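Waschtisch-Tester gesucht (m/w/d), bezahlt, ab April

Studie Grirkia, Teil Badmöbel und Oberflächenpflege
Stand der Ausschreibung: 15. März 2019

Jeder Hersteller von Badmöbeln behauptet, seine Oberfläche sei pflegeleicht. Wir glauben das erst einmal nicht. Schwarze Waschtischplatten sehen im Katalog fabelhaft aus, und wer eine zu Hause hat, kennt den Rest: Kalkränder nach dem Zähneputzen, Schlieren nach dem Wischen, Staub, den man auf Weiß nie bemerkt hätte. Ob das am Material liegt, am Lappen oder an der Person, die wischt, wollen wir in Ruhe nachsehen.

Dafür suchen wir 24 Personen, die an fünf Terminen bei uns putzen, und zwar so, wie sie es daheim auch täten. Erfahrung in der Gebäudereinigung ist kein Hindernis, aber auch kein Vorteil. Leute, die nach eigener Aussage »eigentlich nie« das Waschbecken putzen, sind ausdrücklich willkommen. Ihre Angaben im Fragebogen halten wir für ehrlicher als die der meisten anderen. 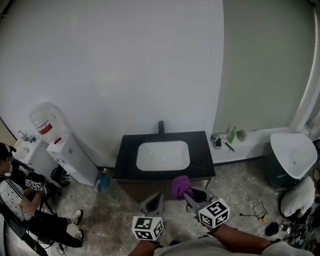 Aufgaben im Testraum

Geputzt werden mehrere Waschplätze. Der schwarze Waschtisch mit dem weißen, rechteckigen Unterbaubecken und der hohen mattschwarzen Armatur ist der Platz, an dem die meiste Zeit vergeht. Außerdem gibt es ein kleines weißes Waschbecken mit Unterschrank und Chromarmatur sowie ein weißes Standwaschbecken neben der Tür. Ein Badezimmer wie aus dem Prospekt sollte niemand erwarten, der Boden ist grauer Beton und staubig.

Zu jedem Termin gehört ein Durchgang mit Tuch und einer mit Tuch und Reiniger. Danach füllen Sie einen Bogen aus. Die Fragen sind trocken, manche wiederholen sich, das ist Absicht. »Weiß nicht« ist eine gültige Antwort. »Alles super« streichen wir mit Vergnügen an und fragen nach.

Was wir zahlen

98 Euro je Termin, überwiesen nach dem letzten Bogen. Wer nach zwei Terminen aussteigt, bekommt zwei Termine bezahlt. Fahrtkosten übernehmen wir nicht. Ein Termin dauert einen halben Vormittag, mit Pause.

Was wir nicht versprechen

Kein Zertifikat, keine Gratisarmatur, keine Aussicht auf Festanstellung. Auch keine Erkenntnis, die Ihr Leben verändert. In der Vorgängerstudie Lorevia haben wir 1143 Bögen ausgewertet und wussten am Ende vor allem, dass Menschen ihre eigenen Putztücher überschätzen.

Voraussetzungen

Volljährig, keine bekannte Unverträglichkeit gegen Reinigungsmittel, ausreichend Deutsch für den Fragebogen. Angehörige von Badmöbelherstellern und Händlern nehmen wir nicht, auch nicht nach längerem Zureden.

Bewerbung

Formlos per Post oder über das Kontaktformular, Stichwort Grirkia, an Rizwan Magsi, Büro Granström. Zwei Sätze dazu, was Sie zu Hause putzen und womit, genügen. Lebenslauf und Foto bitte weglassen.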